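Chapter 4
Who Pays for the Roof? Money and Upkeep in Houses of Worship

I grew up thinking a church was just there, the way a hill is there. Then I spent a wet March going through the account books of the old chapel at Varnville, and I've never looked at a steeple the same way since! Nearly every page was about lead, slates, gutters and who hadn't paid for them.

So this chapter is about upkeep. We'll start with pew rents, because they're the easiest to follow on paper (and because I love them). A family paid by the year for a bench, and the front benches cost more. Varnville had 14 rented pews and a long row of free seats at the back, under the leak.

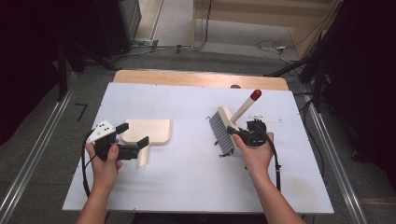 Tyyne Juntunen objects that pew rents get too much attention in books like mine, and that most of the money for small chapels came from plain gifts of grain, timber and labor, which never reached the ledger at all. I think she's right about the countryside. In the towns I'm less sure, and you'll find both sides in the readings.

The second case is Osau, where the shrine owned land and lived off the harvest. Its repair list runs to 736 entries, many of them the same wall over and over. 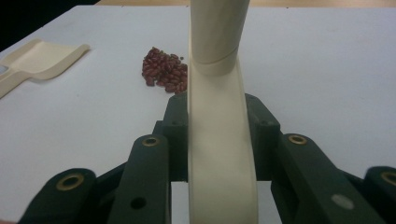

That wall matters more than you'd guess - it was the boundary with the market, and the traders and the shrine argued for two generations over whose job it was to fix. Keep the quarrel in mind when you get to the section on shared property. Before reading on, jot down who you think ought to have paid.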